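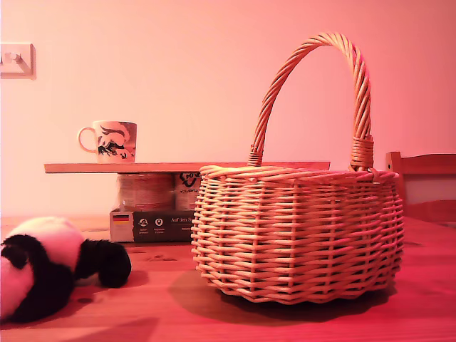

Fig. 3. Cesta de asa alta, tejido horizontal sobre montantes verticales. Detrás, tabla apoyada y taza.

Taller de cestería, nivel inicial
Tema 4. Partes de la cesta con asa y orden de montaje
Apuntes de Žofie Trnka, revisados en agosto

4.1 Terminología

Montantes: varas verticales que nacen del fondo y reciben el tejido. La separación entre ellas fija la densidad de la pared. En la cesta de la fig. 3 están muy próximas entre sí.

Tejedores: tiras horizontales que pasan alternativamente por delante y por detrás de los montantes.

Borde: remate superior. En la fig. 3 forma una banda gruesa que recorre toda la boca. No debe confundirse con el aro interior de refuerzo, que se trata en el tema 6.

Asa: arco que une dos puntos del borde. El asa retorcida se compone de varias tiras enrolladas en espiral, como una cuerda.

Atadura: vuelta o conjunto de vueltas que sujeta el asa al borde. Véase la del lado derecho en la fig. 3, más voluminosa que la izquierda.

4.2 Material

El mimbre y el ratán se parecen una vez tejidos y pelados, y una fotografía no basta para distinguirlos. Para la práctica se usará mimbre pelado de la variedad Pondov, en varas de 200 cm. Remojo previo: 40 minutos en agua templada. Las varas destinadas al asa se dejan en el agua 70 minutos y se envuelven después en un paño húmedo hasta el momento de usarlas.

4.3 Orden de montaje

a) Fondo y colocación de montantes.
b) Doblado de montantes y atado provisional por las puntas.
c) Pared. Apretar cada vuelta con el mazo antes de iniciar la siguiente.
d) Borde.
e) Inserción de la vara guía del asa, un extremo en cada lado de la boca.
f) Enrollado de las varas secundarias sobre la guía, siempre en el mismo sentido.
g) Ataduras.

El desarrollo de la guía para el modelo Darkano es de 47 cm, sin contar los extremos que se introducen en la pared. Kvido Zeman propone insertar la guía antes de cerrar el borde; el procedimiento es válido, pero dificulta el apretado de las últimas vueltas.

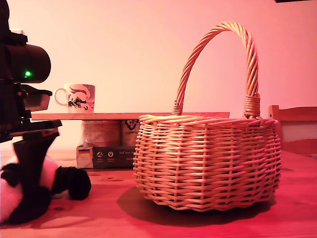 pág. 12

4.4 Lectura de la pared

La luz lateral facilita el examen del tejido. Cada tira aparece como un relieve redondeado y se distinguen los pequeños huecos entre vueltas. La pared se abre ligeramente hacia la boca y el borde es trenzado. En la unión derecha del asa, la atadura forma un collar de vueltas apretadas justo por encima del borde.

Defectos que deben anotarse en la ficha: huecos desiguales, montantes inclinados, espiral del asa con cambio de sentido, atadura floja.

4.5 Ejercicio

Dibujar el alzado de una cesta con asa y rotular las cinco partes de 4.1. Indicar el sentido de giro de la espiral. Entregar a Igor Slanina junto con la ficha de defectos.

Lectura: cuaderno Polák, capítulo sobre asas.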